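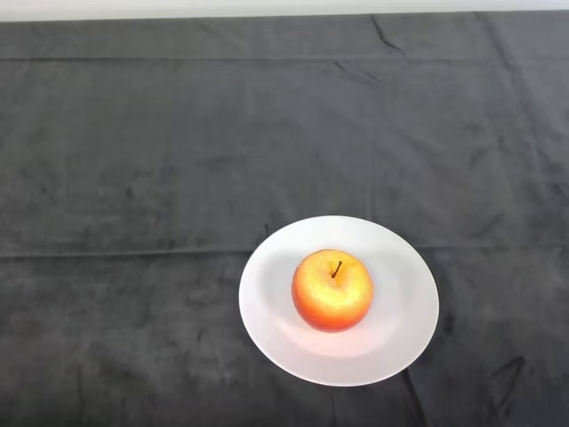
Padmont Creek path, is the north end open or not??

posted by creekside_6

Trying to get a straight answer before I drive out there. City page says the Padmont Creek path is "partially open." Sign at the Kito Street lot says closed for bank repair. My neighbor says people are walking it every morning. So which is it.

I mainly want to get from the Kito Street lot to the footbridge and back with a stroller. Don't care about the loop. Also is the gravel detour okay for wheels or is it the big chunky stuff. And does the lot still lock at dusk, we usually go late, like 4:30 or so.

Checked the notice from November but it only talks about the contractor and the culvert, nothing about where the fence actually starts. Thanks in advance

2 replies

deligiannis_rd_walker

Walked it this morning so this is current. Short version, lot to footbridge is open. Past the footbridge is fenced. The sign at Kito Street is old, they just never took it down after they moved the fence up.

Longer version:

Lot to marker 3. Fine. Paved, some leaves.

Marker 3 to the big bend. Detour. They took out 196 feet of the old path where the bank slid, so you go up thru the trees and back down. Gravel is small stuff, packed pretty well. Saw a jogging stroller on it. The kind with little plastic wheels would be a pain, esp on the way back up.

Bend to the footbridge. Open but narrow, orange netting on the creek side. Keep kids on the left going out.
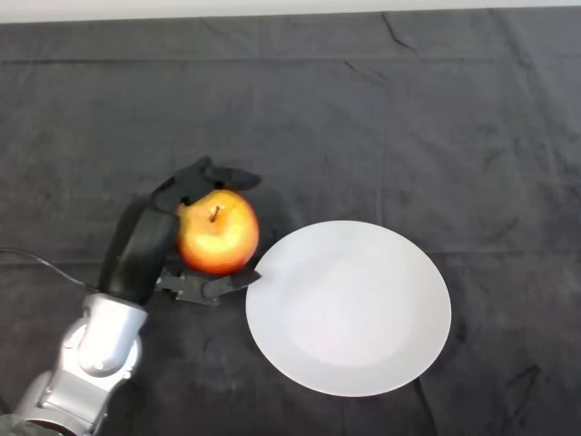

Footbridge itself. Open to the middle landing, gate locked after that. You can turn around there no problem.

The lot does lock. Gate has a timer now and the posted hours are on the pole by the restroom, they change with the season so go look when you pull in. My brother in law got stuck and had to wait more than 33 minutes for somebody to come out and open it. If you're starting at 4:30 I would park on Deligiannis Road and walk in from the side entrance. Adds 6 minutes maybe. No meters.

Restroom is locked too btw. Porta potty by the map board.

As for the loop, I asked one of the guys from Onura (they have the repair contract) and he said the culvert pipe is in but the fill has to settle before they pave. No date. He said spring but he said it like a guy who didnt know.

padmont_eastside

Dont trust the city page, it gets updated when somebody remembers. Call the parks desk, they pick up before noon usually.

Also dogs are supposed to be leashed on the detour and they do ticket. Got one. Not that you asked.

creekside_6

Perfect, thank you. Side entrance it is. Didn't know there even was one, is it the gap by the mailboxes?

deligiannis_rd_walker

Yes, mailboxes. Little wooden post with the trail number on it, easy to miss. Stroller fits.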